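From: Georges Chamoun
To: cell-tinkerers list
Date: February 2020
Subject: Re: gripper drops out after a few hundred cycles

Shota Aoki wrote:
> We have the Delum two-finger gripper on a small arm, same as
> yours I think. It runs fine from a cold start, then somewhere
> past the first hour it stops answering. Power cycle, and it's
> back. I've swapped the controller and nothing changed. Did you
> ever get to the bottom of yours? And how tight do you have the
> finger screws? The Osow manual and the Delum sheet disagree.
>
> Shota

Hi Shota,

Yes, same gripper, and I had pretty much the same thing all through last May, so you have my full sympathy! Mine would quit at cycle 1366 one night and then run twice that the next, which made me crazy because I kept looking for something that counted.

In my case it was the cable. The run from the wrist back to the base had no slack loop at the last joint, so every time the wrist rolled past 60 degrees it was tugging on the plug. Not enough to pull it out, just enough to work the pins loose (and once they warm up a bit, goodbye). I found it by wiggling the cable by hand with the arm parked and the status page open. Two wiggles and the gripper vanished from the bus. I felt pretty dumb after all those evenings with the scope.

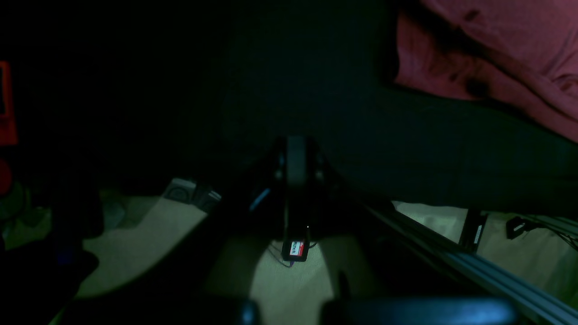
So before you buy anything else, park the arm somewhere you can reach all the way around it, kill the air and motion, leave the logic power on, and go down the cable a hand's width at a time. Do the connector at the gripper end last, because if that one is bad it will fool you into blaming everything upstream of it. I re-crimped mine with new pins from Boateng, left a loop you could put a fist through, and tied it down on both sides of the joint with the soft straps. Zip ties are too hard on that jacket, mine had already cut a groove in it.

I also put a limit on the wrist roll in software, 55 degrees each way. We never needed more than that for the Cimwood parts anyway. It has been over 2 months of evening runs now without a dropout, knock on wood.

On the finger screws, I go with the lower of the two numbers and a drop of the blue threadlocker. The higher one pulled a thread on me and I had to put an insert in, which was a whole Saturday-type job that I don't recommend. Check them again after the first long run, they do settle.

One more thing, if your fingers are the rounded kind, wipe them down before you decide the grip force is off. I chased that one too.

If the wiggle test comes up clean, post your log from the last minute before it drops and I'll compare it with mine. I still have a couple of the bad ones saved.

Georges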